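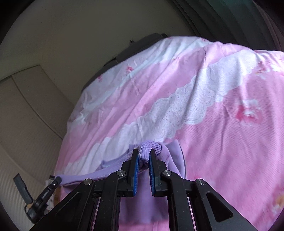

Meifang Fang wrote in after the last page to ask whether she could wipe the bottoms of her old game discs with a paper towel, as her brother always has, and whether toothpaste really does fix a scratch. She has 80 games on a shelf in the den and three of them freeze in the same spot every time.

Please put the paper towel down, Meifang! Paper is rougher than it feels, and those faint hairlines add up over the years. Use a soft, clean microfiber cloth (the kind that comes with eyeglasses is perfect) and wipe in straight lines from the center hole out to the rim. Going round and round feels natural, I know, but a scratch that follows the track is much harder for the console to read past than one that crosses it.

If there's a sticky fingerprint, dampen the cloth with lukewarm water and one small drop of dish soap, wipe, then go over it again with plain water. Let the disc stand on its edge for ten minutes before it goes anywhere near the machine. No window cleaner, please, and no furniture polish.

As for toothpaste, well -- I've tried it. Plain white paste, never gel, will sometimes soften a very light scuff, and I did rescue one racing game that way. I also made a second disc cloudy from rim to rim, so I'd only try it on something you were ready to throw out. A shop with a proper resurfacing machine does a far nicer job. And hold the disc up to a lamp first, label side toward the bulb. If you see pinpricks of light coming through, the damage is on the label side and no polishing will bring it back.

Now for the cases. Price stickers come off beautifully with a hair dryer on low, held a hand's width away and kept moving, while you lift one corner with a fingernail. Leftover gum rolls up under a dab of cooking oil, but do take the paper insert out beforehand or you'll have a grease spot on the cover art forever (ask me how I know). Metal collector's tins get a dry cloth only.

Store everything upright, away from the radiator and the sunny window. Dionysis Stefanou keeps his in shoeboxes with the spines up, and they fit wonderfully if you can find boxes from the larger sizes.

Next time, sticky controller buttons.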